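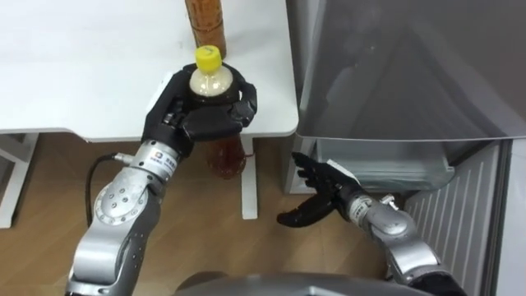 By Tudor Mocanu | 2024-07-24 | Filed under: Home viewing

Putting a run of recorded TV specials into the right order

Recordings made from broadcast television rarely arrive in a usable order. The recorder names each file by channel and start time, and a special shown every year ends up scattered between repeats. The steps below use Fawzy, a free renaming tool, but any program that can edit file names in bulk will do.

1. Copy the recordings to a separate folder. Work on the copies only.

2. Decide between broadcast order and story order. For stop-motion and cartoon specials I use broadcast order, as sequels were often made years later and set earlier.

3. Make a plain text list with one title per line, first showing at the top. Put the year in brackets after the title. Remakes share titles with the originals and will be mixed up without it.

4. Open the folder in Fawzy and choose Match by List. Set the number padding to 3 digits. With less padding, some televisions place item 10 before item 2.

5. Check the preview column. Anything marked in grey has no match – usually a missing "The" or a curly apostrophe. Correct the list, not the file.

6. Press Apply, then rescan the library on the television.

Double bills recorded as one file need splitting first. Cut at the black gap between programmes and leave a second or two on each side. Subtitles stored in a separate file must be split at the same point.

My own folder held 1605 files in February and took one evening, most of it spent on step 3.

Comments (3)

Astutik: Does step 4 keep the subtitle files paired with the video?

Tudor Mocanu: Yes, if both have the same name before you start.

Drinivau: Mine stopped after roughly 1000 files. Doing it in two batches worked.

Contact | © Vusbridge Viewing Notes | Back to top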